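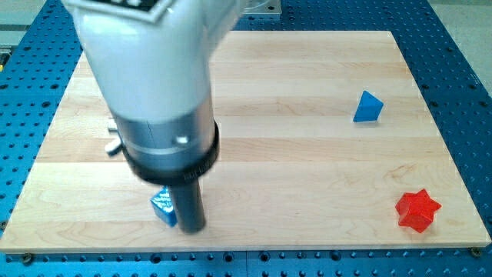
According to the lab supervisor's remark at the midterm review, the arm was never the weak point of the cell; the rod and the board were, and both had to be checked before any test could be trusted. The maintenance part of the Idix project followed from that comment.

Setup
The wooden board is screwed to the breadboard table at its front corners. The pushing rod is held below the black collar on the wrist. Rod height is set with the tip just above the wood – never with the blocks in its path – and the value is saved in the Wuvell control software.

Upkeep
The team logged 3,436 pushes between September and December. Rod height was checked after every 199 pushes. The log shows 14 corrections, most of them made after the collar had been loosened for cleaning.

Repair
One rod was replaced when its tip wore unevenly. The new part, ordered from Fikre, required a full repeat of the height procedure. The board screws were retightened at the same time.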